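Meninas e meninos, voltei com a novela da roupa de cama. Quem pediu atualização vai ter atualização, e em fio comprido, que hoje estou faladeira – 1

Para quem chegou agora: em July (desculpem, julho, passo o dia escrevendo e-mail em inglês) eu jurei que ia parar de dormir naquele edredom cinza cheio de bolinha. Demorou, mas parei. O coitado já foi para a caixa de doação do abrigo de bichos e o quarto é outro!

Passei semanas entre dois jogos. Um era o Andadura, liso, de listrinha, bonito, prático, sem nenhuma graça. O outro era um creme todo bordado, da Dilier, que eu abria no celular antes de dormir e fechava com culpa. Adivinhem.

A culpa passou quando entrou na promoção com 30% de desconto. Comprei na mesma hora, de pijama, com o café na mão, e ainda levei as fronhas do mesmo desenho, porque capa bordada com fronha lisa me dá aflição.

Chegou aqui na portaria em quase 48 horas. Eu tinha combinado comigo mesma que ia lavar antes de usar e lavei, viu, mãe? Ciclo delicado, água fria, tudo do avesso para não puxar fio do bordado. A etiqueta manda no máximo 30 graus e eu nem cheguei perto disso.

Agora a parte que interessa, que é vestir a capa. O meu método é aquele do rolo: capa do avesso esticada no colchão, edredom por cima, canto com canto, e vai enrolando dos pés para a cabeceira feito rocambole. Depois vira a boca da capa por cima do rolo e desenrola tudo de volta.

Na teoria leva uns minutinhos. Na prática foram 20, com uma pausa para beber água e outra para reclamar em voz alta. Cama grande é uma delícia para dormir e um castigo para arrumar.

Mas olha, valeu. O bordado é tom sobre tom, uns ramos compridos com folha e flor que vão passeando pela capa inteira, e onde bate a luz dá um brilhinho discreto. De longe parece só creme. De perto é que a gente fica besta.
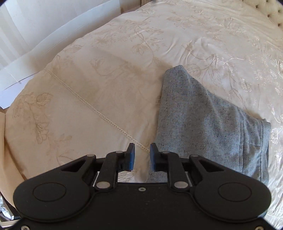

Mas isso não amassa demais, pergunta a Cruzado aqui nos comentários, porque o meu bordado eu passo toda semana e já estou arrependida da compra.

Amassa, sim, Cruzado, não vou mentir! Fica com umas ondinhas, umas dobras macias, e eu decidi que gosto. Passar capa de cama de casal a ferro toda semana, comigo não vai acontecer. O que eu faço é tirar da máquina assim que termina, sacudir bem e pendurar bem aberta no varal. Depois, já na cama, passo a mão do meio para as beiradas e pronto.

Se você faz questão de passar, passa do avesso, com uma toalha dobrada embaixo, para o relevo do bordado não achatar. Aprendi isso com uma toalha de mesa que estraguei e da qual não quero falar.

A fronha é meu xodó. Tem uma flor grande, com folhas, e eu fico virando o travesseiro até achar o lado em que ela aparece melhor. Só não deito de cara em cima dela, que acordo com o desenho carimbado na bochecha – já aconteceu, já fui para reunião assim.

Me perguntaram no privado se esquenta. Para mim está ótimo. O recheio é o mesmo de antes, um edredom fininho que comprei na Bilstead anos atrás e que não troco por nada. A capa pesa um pouco mais por causa do bordado, e de noite eu gosto desse pesinho.

E o creme suja? Suja, gente. Café na cama está suspenso por tempo indeterminado, esmalte também. Deixei uma manta velha dobrada na cadeira para jogar por cima quando for comer bolacha vendo série, que eu me conheço.

Próximo capítulo é a cortina. Estou entre um linho cru e um verde bem clarinho, a loja cobra 35 reais só para fazer a barra e eu ainda não decidi se encaro a máquina de costura. Mandem foto da de vocês, de preferência com o nome da cor!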